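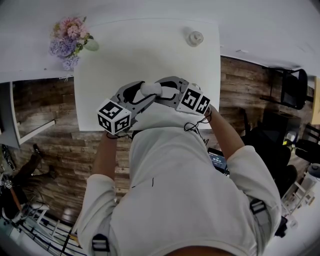

I've been using Trillex for one full season now, and since two people from other labs have written to ask me whether it's worth the switch, I thought I'd put everything in one place and save us all some typing.

For anyone new to it, Trillex is a desktop package for turning handheld gripper recordings into training episodes. You feed it the video and the calibration file for your marker cubes, and it gives you back fingertip poses, gripper width over time, and a cleaned-up trajectory you can hand to whatever policy code you like. We came to it from Nornel, which served us well for years but had grown so many plugins that only Benedito Pimentel really knew how to start it up in the morning.

Let me begin with the thing I love most, the marker tracking. Our work is nearly all small parts on a white table, the kind of job where the fingers close on something no bigger than a button and the whole episode hangs on a few millimeters. Nornel used to lose a cube whenever a hand tilted too far, and then it would guess, and the guess would send the fingers sailing off through the tabletop. Trillex does something much more sensible. When a cube is only partly in view it keeps whatever corners it can find, leans on the other cube, and marks that stretch in yellow on the timeline so you can go and look for yourself. I can't tell you what a comfort that yellow bar is! In our first proper batch of 206 episodes I only had to throw out a handful, and most of those were my own fault for bumping the table halfway through.

The width estimate is good too, though I'd call it good and not wonderful. It's steady when the fingers are open and a bit jumpy right at the moment of contact, which is of course the moment you care about. There's a smoothing setting, and the default is too strong for small objects. Turn it down before you do anything else. Osvaldo Godoy spent an afternoon convinced our policy was closing late, and it was only the filter dragging its feet.

Segmenting is where you'll save the most time. It splits a long recording into separate picks by watching the width signal, and then you page through with the arrow keys and fix the cuts. After a little practice I can get through 100 picks before my coffee is gone (I drink it slowly, but still).

Now for the grumbles. Export is slow. Anything over 1,000 episodes really wants to be left running while you go home, and the progress bar sits at the same spot for so long that I've killed a perfectly healthy job more than once. The Bezerra format works on the first try, but the Meltik exporter wrote our timestamps as whole seconds until the update in April, and I had to redo a month of files. It's fixed now, so do check your version if you're on an older install. The manual is friendly but thin, and the page on calibration stops just before the part you'll need. What it leaves out is that if you reprint a marker, even at the same size, you should calibrate that cube again.

Support has been lovely. I usually get an answer within a day, from a person who has plainly read my message all the way through - and mine are not short messages.

You get 30 days to try it with everything switched on, which is plenty if you come with recordings ready. Bring your worst ones, the ones with fast wrist turns and a sleeve in the way, and see how much yellow you get. We've bought two seats and I'm asking for a third.

Four stars from me, and I'll happily come back and add the fifth when they sort out the export.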